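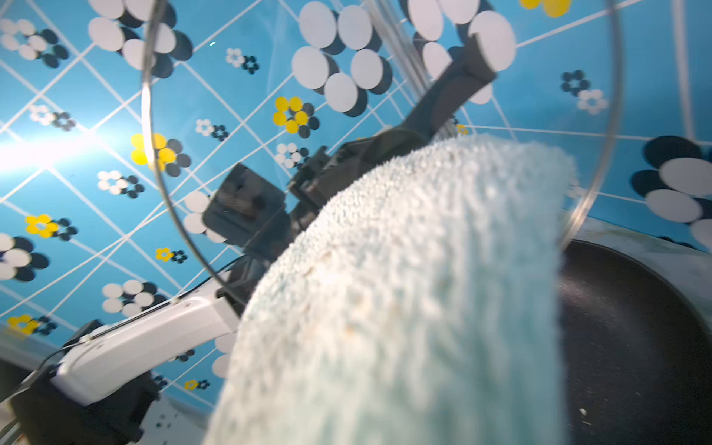
So it let go of a glass lid, people drop those every day, says the top reply to yesterday's post. Sure. People also notice when they've dropped one.

2/
What bugs me about the Etivow lid-cleaning job is the log. The gripper lost the lid and the software went on reporting a good hold, then told the other arm to start wiping. It wiped air and the run got marked as a success.

3/
Flusgate's write-up from November gives 378 runs and 18 lost lids. It calls them "minor grip events." In 2 of the 18 the lid broke. I'd like to know what a major grip event looks like.

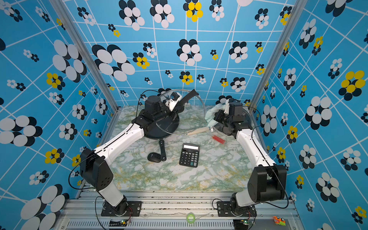 Lid up over the pan, cloth in the other gripper.

4/
The official cause is "sensor drift." Maybe. But the hold check only reads how far the fingers are closed. A thin rim and no rim at all come out nearly the same on that number. You don't need drift to get fooled by it.

5/
There are cameras on the wrists! The hold check doesn't use them. I asked why and got a link to the Horow product page, which didn't help.

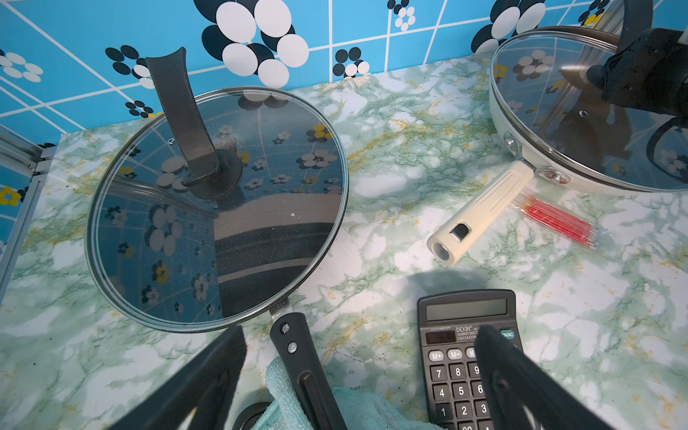 6/
Their fix: squeeze harder. On glass. I'm not an engineer at Flusgate, so maybe there's a test I haven't seen, but pushing a sponge against a rim you're also clamping tighter doesn't sound like a safety update to me.

7/
What I'd want before anyone stands near this thing: stop both arms if the hold can't be confirmed, and quit scoring a run as good when the lid is on the floor.

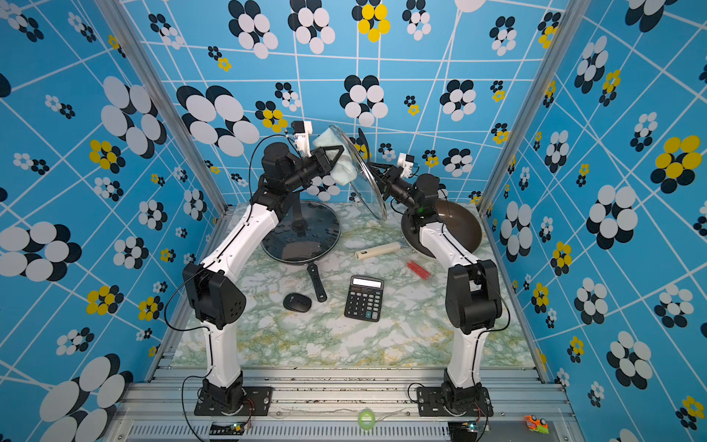
Sponge on the rim, one arm holding, one arm pressing.

8/
A few of you asked if the new version is out. It is. The release note says "improved grip confidence." Whose confidence? Still waiting on the raw logs, will add them if they come.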